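Laying the table, again and again

I have spent most of September setting a table for one. Plate, fork, knife, tidy it all away, start over. If you've been wondering why I've gone quiet on here, blame the cutlery!

The short version: I've joined Deepika Kamath's little group at Plirnine, and we're collecting examples for a learning system that is meant to pick up table laying by copying people. So I hold a gripper in each hand and do the job while everything gets recorded.
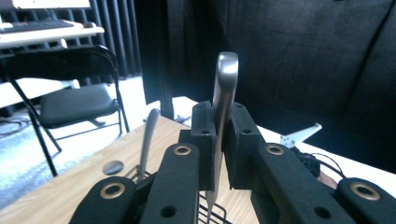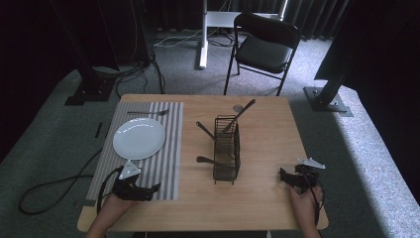
A knife in the jaws, and then the whole table with the placemat and both grippers.

My first day was a Tuesday and I was hopeless. You'd think that after a lifetime of putting forks next to plates it would come naturally, but take away your fingertips and you're a toddler again. Knives are the worst (thin, shiny, and they twist if you squeeze them off centre). Senthil Nair, who sat with me that morning, kept saying "slower", and then "no, slower than that", until I was moving like somebody defusing a bomb.

The target was 200 good examples. We've got 353 in the folder now, though Deepika has yet to go through the last batch and she is ruthless. A take gets binned if I drop something, if I nudge the plate and then fix it, or if I stop halfway to have a think. I did argue about the fixing. Surely a learner ought to see how you recover from a wobble? Rodrigo Ibarra agrees with me, so the two of us are keeping those takes in a separate folder and we'll try training with and without them.

The other thing I hadn't expected is how much I have to vary it on purpose. I'm a creature of habit, and left alone I'd start every single run with the fork. So now I shift the basket a bit, turn the mat slightly, swap which utensil goes first – and I write it all down in a notebook, which Kavitha Chacko then types up because my handwriting is dreadful.

My wrists ache by four o'clock and I've caught myself laying the table at home at half speed. Spoons start next week. If anyone has done this with bowls as well, do leave a comment, I'd love to know how you held them.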